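Encore des serviettes

Je vous avais promis un billet sur l'étalonnage, il attendra, parce que j'ai passé tout septembre dans une salle de bains et que j'ai besoin d'en parler à quelqu'un.

Pour ceux qui prennent le blog en route : sur le projet Pirnia, on enregistre des démonstrations en téléopération, une personne guide les bras, le robot garde tout (images, positions des articulations, efforts), et le modèle apprend là-dessus. Jusqu'à cet été on faisait surtout de la cuisine. Et puis l'équipe a décidé qu'il fallait d'autres pièces, d'autres matières, et me voilà devant un lavabo !

On en est à 2739 épisodes pour la partie salle de bains. Ça paraît beaucoup dit comme ça, mais j'en ai relu une bonne partie le soir avec un thé, et je peux vous dire que les serviettes mangent un temps fou. Un gobelet, ça se saisit, ça se pose, on passe au suivant. Le tissu, lui, change de forme dès qu'on l'effleure, et l'épisode d'après ne ressemble plus du tout à celui d'avant. C'est exactement ce qu'on cherche, remarquez, mais pour la personne aux commandes c'est épuisant. On a fini par fixer des sessions de 40 minutes, et pas plus, après quoi on change d'opérateur.

Le plus dur à doser, c'est l'appui. Trop léger et le doigt glisse sur les bouclettes, trop fort et on embarque toute l'épaisseur avec la barre derrière. J'ai pris l'habitude d'annoter ces moments-là à part, avec une étiquette « contact tissu », et j'en suis assez contente. 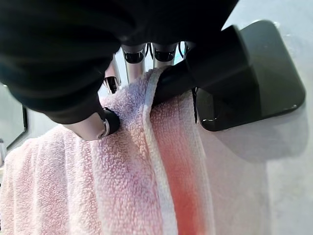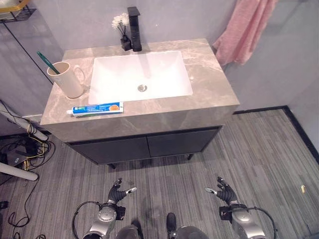 La serviette rose vue de tout près, puis le coin lavabo avec les deux mains du robot.

Côté variété, on déplace les objets entre deux séries : le dentifrice à gauche, à droite, le gobelet tourné dans l'autre sens, la serviette plus ou moins tirée d'un côté. J'ai une feuille avec 18 dispositions de départ et je coche au fur et à mesure (au crayon, j'ai essayé le tableur et je l'oublie toujours dans l'autre pièce). Il en reste 13 à refaire avec un éclairage plus faible, et là je traîne un peu les pieds.

On m'a demandé en commentaire si je jetais les essais ratés. Non ! Je les garde dans un dossier séparé, avec une note sur ce qui a coincé. Une prise manquée suivie d'une reprise propre, pour l'apprentissage, c'est souvent plus intéressant qu'un geste parfait du premier coup. En revanche je supprime ceux où l'opérateur hésite pendant des plombes sans toucher à rien.

Prochaine étape, suspendre une serviette à partir d'un tas. Je cherche encore comment découper la tâche, alors si vous avez déjà enregistré ce genre de chose, écrivez-moi, je prends tous les conseils.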